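Workplace automation (packing and sorting work)

Workplace automation is the handing over of some part of a job to a machine that can do it with little or no help while it runs. I look after the warehouse and returns pages on this wiki, so I'm going to stick to the kind I know, the packing bench, and leave car plants and paint lines to the people who edit those entries (they're good, go read them!). I worked benches myself at the Plotcombe depot before and after the arms came in, and a lot of what follows is from there.

Terms

People on the floor use "the robot" for anything that moves by itself, including the conveyor, and I've given up correcting them. For this article an arm is a jointed machine fixed near a bench, a gripper is the pair of fingers on the end of it, and a cell is the bench, the arm and whatever person is assigned to both. "Tending" means keeping a cell fed and sorting out its mistakes. A "handback" is an item the arm gives up on and leaves for a person.

Background

Plotcombe handles small mail-order goods for several sellers, the biggest of them being Kavis. It went over to cells in two stages. The first stage was 2 cells on the returns side, put in one September, and they were slow enough that we used to lap them for fun. The second stage came the following spring with new software from Jokico, and that's when the shift pattern changed too. There were 124 of us on the bench roster at the start of all this. The roster didn't shrink right away, but people who left weren't replaced on benches, they were replaced by tenders, and that's a different hiring ad with a different pay band.

The work itself

Packing looks like one task and is really a string of little ones. You pick the thing up, you turn it so you can read the label, you check it against the screen, you bag it or box it, and you put it down where the next person wants it. Arms are decent at the picking up and putting down. Thin plastic packaging is where they have trouble - it crinkles, it slides, it folds over its own barcode - and a person fixes that with a thumb without thinking about it.
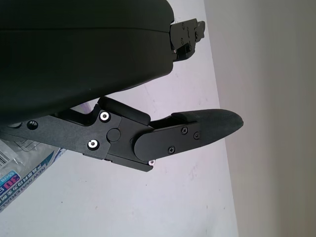

Fingertip pads are the part tenders end up knowing best. A worn pad lets flat packets slip, and the handbacks start creeping up well before any warning shows on the screen. At Plotcombe we logged 3,861 handbacks in the first full quarter after the second stage, and when I went through the sheets, flat bags were the largest group by a long way. Pad changes went on the tenders' checklist after that. It's a small job with a small screwdriver, and you will drop a screw at some point, everybody does.

What changes for people

Less lifting, more watching. My shoulders were better within weeks and my eyes were worse. Watching a machine do a thing you used to do is tiring in a way I hadn't expected, and the old habit of chatting across the bench mostly went away when the benches were spaced out to make room for reach zones. On the other hand tenders do get to move around, and several packers I'd have bet money against turned out to be terrific at fault finding.

Pace is the argument that comes up most. Before the cells, a slow hour was your own slow hour. Now the software knows, and the number goes on a display at the end of the row. The Lockyer site, our sister depot, took its displays down after complaints and kept them in the supervisors' office. Ours stayed up. I'd call that a management choice more than a robot one, though you'll meet people who disagree with me and some of them have edited this page.

Training

New tenders at Plotcombe get paired with an experienced one. The written test is easy. Learning when to step in is the slow part - too early and you're packing by hand with a robot in your way, too late and there's a pile on the floor. The manual runs to 416 pages and the bit you need on a night shift is the fault table at the back.

See also

Conveyor systems; Returns handling; Handback (warehouse term); Shift rotation; Repetitive strain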